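Informe de avance al patronato
Memoria oral y archivo de la guarnición costera de Zurkitby
21 de agosto de 2025

Estimada Araba Gbeho:

Nos pidió usted en la última carta un informe «breve y sin literatura». Intentaré cumplir al menos una de las dos condiciones.

El proyecto sigue ocupándose de lo mismo que cuando lo aprobaron: reconstruir la vida cotidiana en la batería costera de Zurkitby durante los años de ocupación, a partir de los papeles que dejó la intendencia y de lo que recuerdan quienes eran niños entonces y vivían a dos calles de los cañones. Los cañones no dispararon casi nunca. La intendencia, en cambio, no paró de escribir, y gracias a eso tenemos trabajo.

Estado del archivo

El fondo Egilsson consta de 3131 hojas, entre partes diarios, vales de suministro, reclamaciones y reclamaciones sobre las reclamaciones. Están todas inventariadas desde junio. La transcripción va más despacio de lo prometido. La letra del segundo furriel es un obstáculo que no figuraba en el presupuesto, y su sucesor escribía mejor pero mentía más: según sus partes, la batería recibió carbón durante tres inviernos seguidos en cantidades que habrían bastado para calefactar la bahía.

Hemos cotejado esos partes con el libro de la estación de Zavthorpe y las cifras no coinciden en ningún mes. Faltan vagones, sobran sacos y hay un envío de botas que entra dos veces y no sale ninguna. Ingvar Overgaard sostiene que se trata de simple desorden. Yo sostengo que nadie se equivoca siempre en la misma dirección. La discusión nos ha costado varias tardes y ha producido el mejor capítulo del borrador, así que le ruego que no la cuente como retraso. 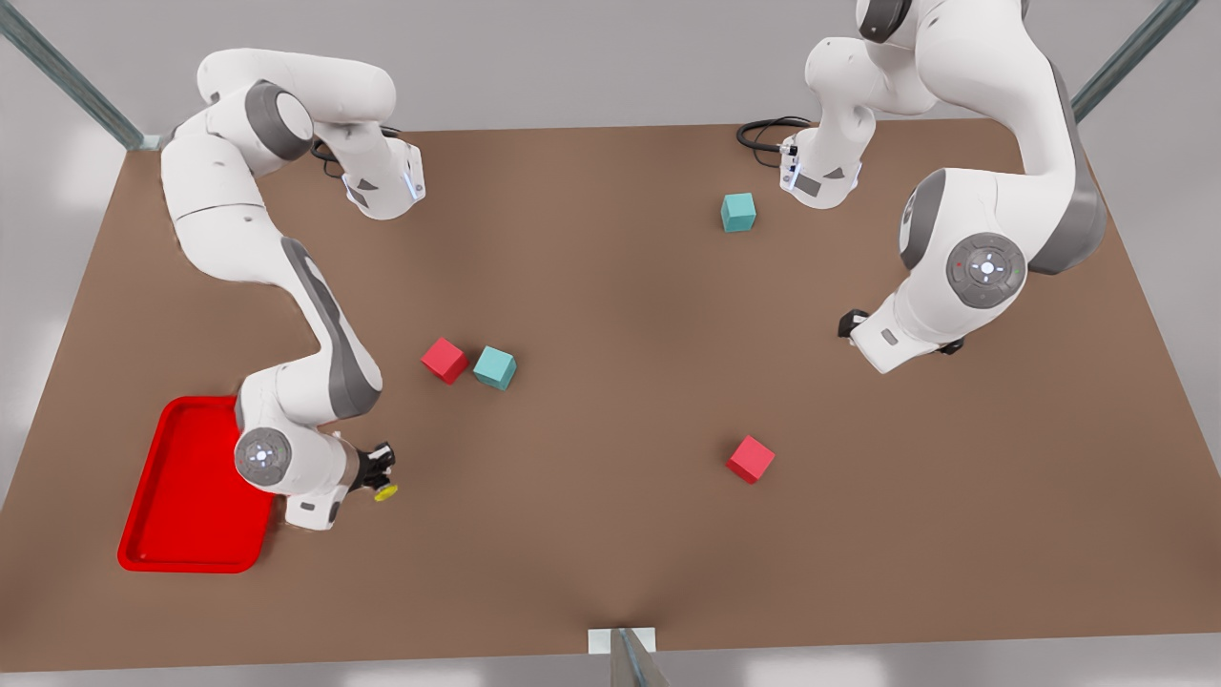
N.º 60

Entrevistas

De los testigos que localizamos en la primera fase, la mayoría ha aceptado hablar, aunque no siempre de lo que les preguntamos. Vamos con las mismas preguntas para todos (dónde dormía la tropa, quién lavaba la ropa, qué se comía el día de paga) y volvemos con historias de cabras. Una señora nos dedicó una mañana entera a explicar la requisa de la suya, con fecha, hora y nombre del sargento. Encontramos luego el vale en el fondo Egilsson. La cabra figura como «material de transporte».

La grabación acumulada supera las 201 horas. Los pasajes más difíciles son los que tienen menos palabras. Un vecino que tenía siete años describió con enorme precisión el ruido de los camiones en la cuesta y, cuando llegamos al otoño en que se llevaron a su tío, pidió café y habló del tiempo. Lo hemos transcrito así, con el café y con el tiempo. En el informe anterior se nos sugirió depurar las digresiones. Preferiríamos conservarlas, y si el patronato insiste, conservarlas en un anexo muy largo.

También hemos recogido un desacuerdo que me parece valioso. En el puerto se recuerda a los soldados como muchachos aburridos que cambiaban tabaco por huevos; en las granjas del interior, como gente que entraba sin llamar. Las distancias son de una hora a pie. No creo que haya que elegir versión, pero sí explicar por qué un mismo destacamento dejó dos recuerdos tan distintos, y las hojas de servicio apuntan a que la disciplina dependía mucho de qué suboficial mandaba la patrulla.

Visita al emplazamiento

Subimos a la batería con buen tiempo, cosa que el presupuesto tampoco preveía. De las cuatro plataformas quedan dos reconocibles. La tercera es un gallinero y el dueño fue amabilísimo hasta que mencionamos la palabra «patrimonio». El búnker de mando sigue inundado hasta la rodilla; Ingvar lo comprobó personalmente con unos zapatos que figuran en la nota de gastos y que le pido que apruebe sin hacer preguntas.

Medimos los accesos y dibujamos el trazado del tendido telefónico, que baja hasta el pueblo por un camino distinto del que indican los planos oficiales. Los mayores del lugar ya nos lo habían dicho. Tardamos un año en creerles y una tarde en darles la razón.
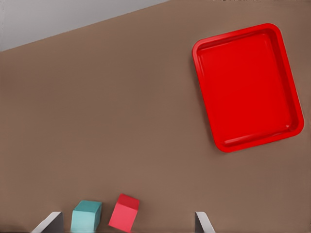
Mesa con bandeja roja.

Dinero

La empresa Tresteck, encargada de la digitalización, entregó el primer lote con las hojas en orden inverso. El segundo llegó en orden correcto y sin los reversos, que en este fondo son la mitad interesante, porque allí anotaban los soldados las deudas de cartas. La repetición corre por su cuenta según contrato, y tengo la carta donde lo reconocen, redactada con una tristeza notable.

Quedan por cubrir los desplazamientos de la última ronda de entrevistas y 150 euros de derechos de reproducción de un mapa. Es un mapa malo, pero es el único que muestra el campo de minas de la playa, y los vecinos lo miran con mucho interés.

Próximos pasos

Terminar la transcripción de los partes de invierno. Cerrar las entrevistas del interior antes de que empeoren los caminos. Entregar el capítulo del carbón, con las dos interpretaciones y una nota en la que Ingvar y yo nos contradecimos educadamente.

Solicitamos una prórroga de tres meses, sin aumento de dotación. Adjunto el calendario revisado y la nota de gastos, zapatos incluidos.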